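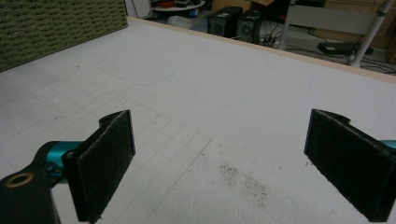

A Morning at the Branwood Felt Mill

Posted Mar 6, 2020

Branwood is a small mill on the river side of Amarville, two blocks past the old rail depot. It opens its doors twice a year, once in spring and again in August. I sew slippers and bags at home and have bought their felt by mail for years, so I signed up for the spring tour.

Our group had 18 people in it, which was the limit. The visit took 2 hours with a short break. Parking is free in the lot behind the dye house, but the entrance is on the street side and there is no sign from the lot.

The tour started in the wool room. Bales come in already washed and are sorted by color and by how fine the fiber is. Coarser wool goes into padding and floor underlay. The finer grades go to craft felt and hats. It smells strongly of sheep in there, and some of it stayed on my coat.

Next was carding. The carding machines comb the wool into a thin web, and the web is laid back and forth in layers until it is thick enough. It is loud, and they hand out ear plugs at the door. Take them. Our guide stopped talking until we were through.

For wet felting, the layers are steamed and pressed between plates that shake. The wool shrinks a good deal at this stage, and the sheets are cut oversize to allow for it. After that they are rolled, rinsed and hung in the drying room, where we were asked not to touch anything.

Dyeing was not running when we visited. We looked at swatch books instead. The gray and rust shades were the ones most people asked about. I was told the dark green I like has been dropped from the Kindari line and will not come back this year.

The last stop was the shop. Remnants are sold by weight, and prices were lower than online. I bought thick black for soles and a bag of mixed scraps. They take cards, but the reader was slow and the line went out the door.

Lunch was at Asadi, a cafe across the street. The lentil soup was good and the bread was fresh.

Sign-up for the August tour is by phone only. Wear closed shoes, and leave large bags in the car.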